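Diary: trying the gripper kit from Clandura
March 17, 2026 - by the author of the Ollon workshop diary
2 min read
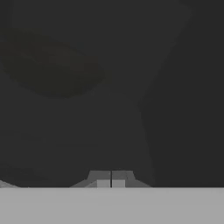 I began the trial of the Flultik package today, the one which Clandura sells as a gripper kit together with a simulator. The hardware will come later, so for the moment I have only the software on my old computer in Ollon. The installation took me 2 hours, mostly because I read every page of the manual before I pressed anything. My first wish was to look at the gripper from its own camera, and I left the two fingers almost touching, with only a very thin dark gap between them. I like that the pads are a lighter grey than the rest of the fingers, so my eye finds the gap quickly. The background is so dark that I can hardly say what is in it, and I must search in the menu for the light settings.

The price is 337 euros for the kit, and the simulator alone is 242. Last August I almost bought the one from Frerichs, which was cheaper but had no simulator at all. I still have their offer in the drawer. I don't regret that I waited, but I would be happier if Clandura wrote clearly what happens when the trial ends. I have read this paragraph three times and I still don't know if my saved work stays with me.

The manual has 6 exercises. I want to do them slowly, one each evening, and write here what I did wrong. The English in it is good, only the word "compliance" I had to look up - it means here how much the finger gives way when it presses on something.

Tomorrow the first exercise, and I must also write to Clandura about the delivery.

4 comments · 1 share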